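Operations Update: Utensil station at the Citthorpe kitchen

The two-arm utensil station moves from trial to regular use in November. It covers one task, the return of hand utensils to the gray compartment caddies that go out to the cooking benches. The arms were set up by Veterix. The task list and placement rules were written by our own kitchen staff.

Until now the caddies have been filled by hand at the end of each shift, after the washing-up. The Citthorpe kitchen handles 200 caddies in a normal week and up to 1,000 utensils. The work is not difficult, but it falls at the point when people want to go home, and most misplaced items come from the last part of the evening.

At the station, each arm has a parallel gripper with two fingers. A utensil is picked up, carried over the caddy and released into its assigned compartment. Spatulas and whisks share a compartment. Wooden spoons are handled separately and have been the slowest item in the trial — the handles taper and the bowl is rounded, so the grip point matters more than it does with the silicone tools. Bottles are outside the task and are not to be moved by the arms.
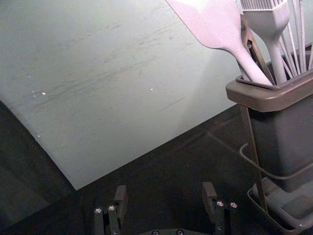
Wooden spoon in the gripper, next to the caddy:

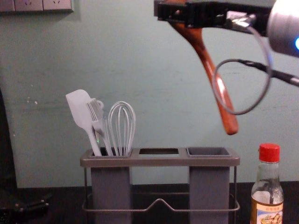
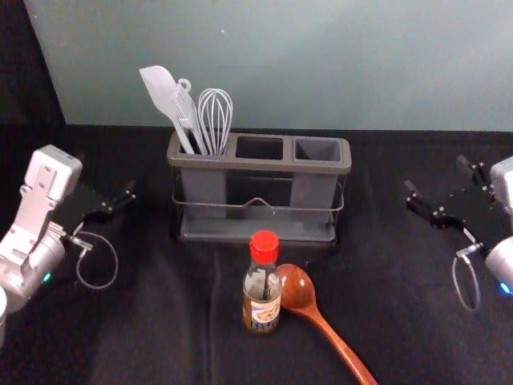 What changes for kitchen staff

Evening staff no longer fill caddies. The time goes to bench cleaning and to the stock check, which has often been carried over to the next morning. Shift lengths and start times stay as they are. No positions are being removed in connection with the station.

One person per shift is assigned to the station. The duties are:

Put clean, dry utensils on the table before the run starts. Leave space between items.

Set the caddy in its wire frame with all openings facing up.

Watch the first caddy through to the end, then check in between other jobs.

Look over each finished caddy before it goes on the cart. An item in the wrong compartment is moved by hand and entered on the log sheet.

If an item is dropped, press stop before reaching onto the table. The run can be resumed from the same utensil. This applies also when the arms are standing still between moves.

Training takes 2 hours and is done at the station in groups of 3. Staff who have not had the training may load the cart but may not start a run. Sign-up is on the board by the dish room door, and the first group meets on Friday.

Known limits

Tongs and peelers are still placed by hand. So are utensils with damaged or loose handles, which should be set aside for replacement in any case. The cloth on the table has to lie reasonably flat under the items to be picked up. Smooth it before each run.

The Jetirard and Jitpraphai kitchens keep the manual routine for now. A decision on those sites will be made after the Citthorpe log sheets have been reviewed. Comments from evening staff can be written directly on the sheets and will be read together with the error entries.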